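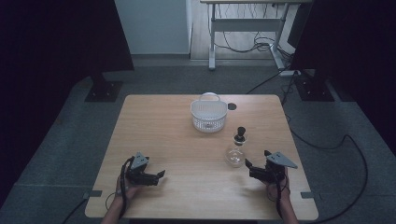 Slide 1. Both grippers at the table, one in each hand.

Print this page | E-mail to a friend

Two Grippers on a Kitchen Budget
Speaker notes, Gyula Medve, Plemness shared workshop, June evening talk

Good evening. I talk for 20 minutes, and then we go to the bench and you can try them. Please stop me if I speak too fast.

I started this build in the winter. I wanted a pair of grippers that I can hold in my hands, with a cable on each. First the hand learns the work, later the arm. The arm is not ready, so tonight I speak only about the hands.

(Ask who has printed a hinge before. Wait for the answers.)

The first fingers I printed in one piece, and they broke at the pivot. Werner told me to make the pad a separate part with screws, and he was right. Now when a pad wears out I change only the pad. The screws are the short ones from the Markeo drawer, please put them back after use.

Money: the whole pair cost me 450, and the larger part of this is the motors. The plastic is almost nothing.

Next, glass. A bottle with a round belly is a difficult object. The neck is easy to hold, but the stopper makes the top heavy. I go in low with the jaws wide open, I wait, and then I close slowly. 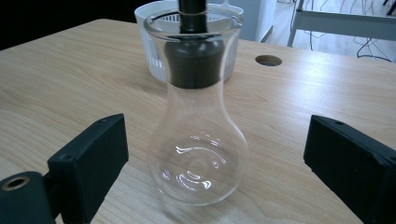
Can the same fingers hold glass and soft things?
They can, if you lower the closing force for the soft things. I keep 2 settings and change them by hand before each run.

Slide 3. Opening width. My fingers now open to 35 percent more than in the first version. I did this by making the link longer, and the price is that the closing force is weaker at the far end. For a basket handle it does not matter. For a heavy jar I would go back to the short link.

(Show the two links, pass them around.)

Before any object comes on the table I make some runs with nothing between the fingers. 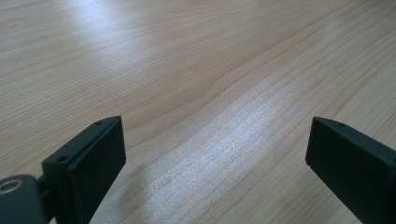
I open, I close, and I listen to the hinge. If it clicks, the pin is too tight or there is dust in the hole. Bárany's old manual says to use oil. I used oil once and it went on the pads, so now I use dry graphite.

Also look at the tips from your own side. They should stand at the same height. If one is lower, loosen the bracket, push it up with the thumb, and tighten again.

(If there is time, tell the story of the egg. If not, go on.) 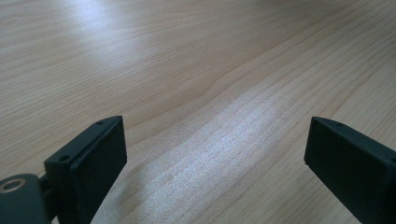
Slide 5. What I will do next

A softer pad, maybe silicone. A clip for the cable, I step on it too often. After that the arm, and I don't promise a month.

Thank you. Questions, then the bench.

Recent talks
- Sharpening plane irons, evening group
- A bicycle lamp from old parts
- Bárány on belts and pulleys
- Moving the Plemness print room

Comments (3)

tomasz_k: Where can I find the file for the long link?

Gyula Medve: I will put it in the workshop folder when I have cleaned it up. The holes are still a bit small.

Rosalind: Graphite worked for my hinge too, but it makes your hands black for two days.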